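Calibrar el brazo sobre el tablero

Esta parte da por hecho que el brazo ya está impreso, montado y que los servos responden desde el programa de prueba. Falta que sepa dónde está cada casilla y que la cámara de la punta sirva para corregir los últimos milímetros.

Material

Tablero enrollable de vinilo
Brazo impreso en 3D con sus servos
Módulo de cámara pequeño
Placa de pruebas
Fuente de alimentación aparte para los servos
Cinta de doble cara

1. Fijar el tablero

Extiende el vinilo la noche anterior, con libros encima si hace falta. Pega las cuatro esquinas a la mesa. La base del brazo va fuera del tablero, al lado, y tampoco debe moverse. Yo la atornillé a la mesa después de perder una tarde entera recalibrando.

2. Decidir la orientación

Mira las letras y los números impresos en el borde antes de escribir nada. En mi montaje el brazo entra por un lateral, así que para la cámara los números van de izquierda a derecha y las letras de arriba abajo. En el archivo de configuración (lo llamé voritz.cfg) hay que indicar cuál es el eje X y cuál el Y. Si los cambias, el brazo irá a la casilla equivocada sin dar ningún error.

3. Medir las esquinas

Lleva la punta a mano al centro de a1, a8, h1 y h8 y guarda los ángulos en cada una. El programa interpola las demás casillas. Repite la medida 2 veces y quédate con la media.

4. Ajustar la cámara

Coloca la punta encima de una pieza y compara el centro de la lente con el centro de la pieza. Esa diferencia es el desfase que se guarda en el archivo. Conviene hacerlo con piezas alrededor, como en una partida avanzada, para comprobar de paso que los servos no tropiezan con las más altas.
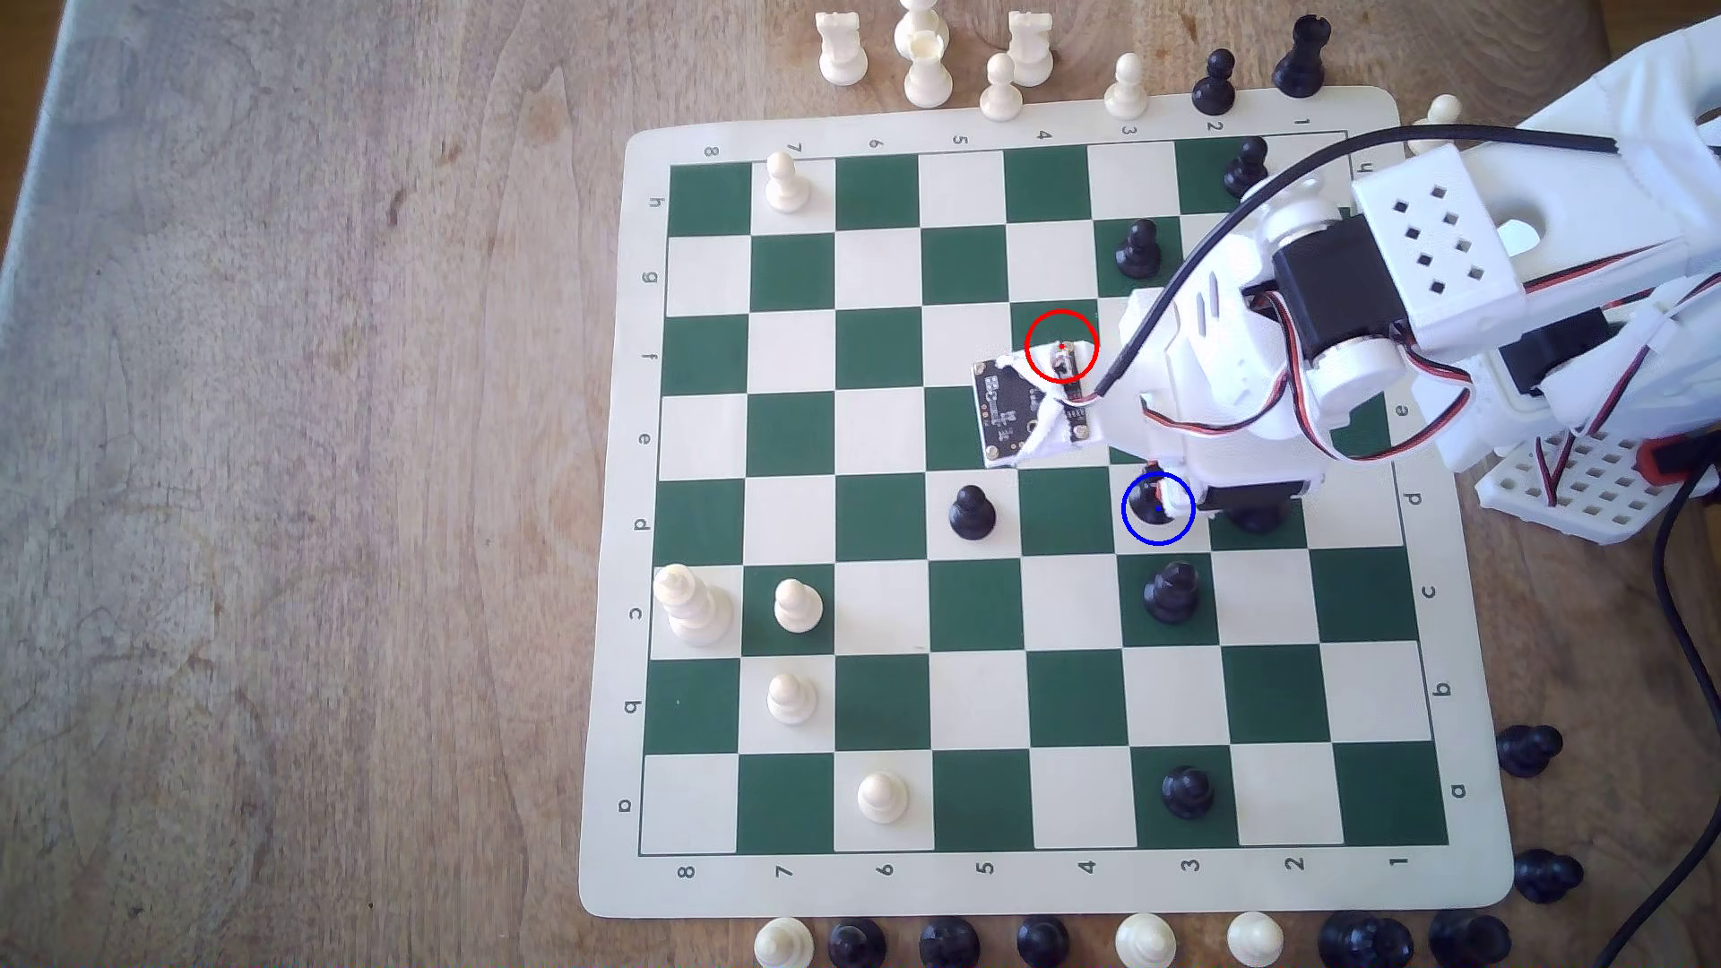
Minoru Hosoda escribió que a él el desfase le salía distinto en cada lado del tablero, y que lo resolvió guardando un valor para las columnas a-d y otro para e-h. Lo probé y con el brazo muy estirado mejora bastante - lo he dejado como opción en el archivo.

5. Recoger los cables

Sujeta el cable de la cámara con holgura suficiente para que la punta llegue a la esquina más lejana. Los de los servos deben poder doblarse en cada articulación. Mueve el brazo despacio de un extremo al otro y mira si alguno se tensa.

6. Prueba final

Ejecuta el recorrido completo a velocidad baja, con el tablero vacío primero y con piezas después. Si falla siempre en la misma zona, repite el paso 3. Si falla en sitios distintos, revisa la alimentación y los tornillos de los servos.

La pinza queda para la siguiente parte, que espero subir en diciembre.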